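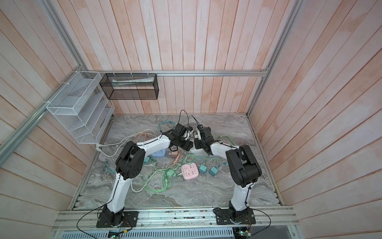 A reader on the Udurell forum wrote in to ask whether it's okay to run the whole desk off one power strip, and could I please put the answer before the steps this time. Fair! Yes for a desk, no for a heater. Now on with it.

Section 4: Getting power to your Skurngate desk
Reading time: 4 min

1. Unplug everything first. I mean everything, even the lamp (I always forget the lamp).

2. Flip the label on your strip and find the rating. Add up the watts of what you plan to plug in and stay under 80 percent of it. My whole setup comes in way below that, and I have a lot of junk.

3. Plug the strip straight into the wall. Never into another strip, please!

4. Set the big chunky adapters at one end and the slim plugs at the other. I fought with mine for ages before I tried this.
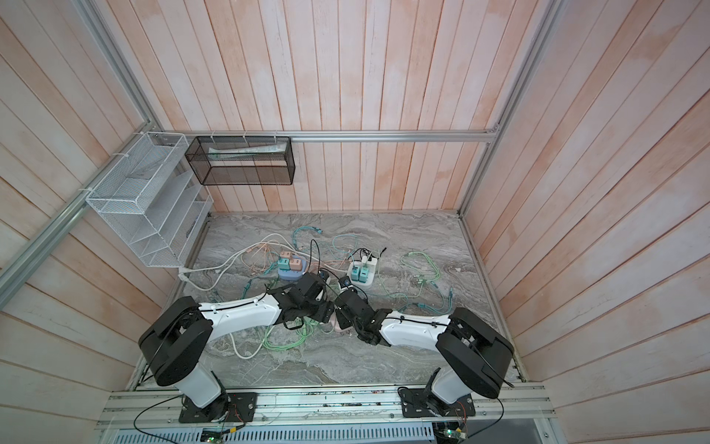

Fig. 27. Two power strips with charger blocks plugged in.

5. Raise the desk all the way up and check the cord still has some slack. If it's tight, lower the desk and move the strip closer before you do anything else.

Note: the cord clips are sold separately as part 3390. I used twist ties until April and they did the job fine.

CAUTION: If a plug feels hot or the strip smells funny, switch off at the wall and stop using it. Don't tape it, don't cover it with a rug, just replace it.

6. Plug the desk motor in last, then go to Section 5 to set your heights.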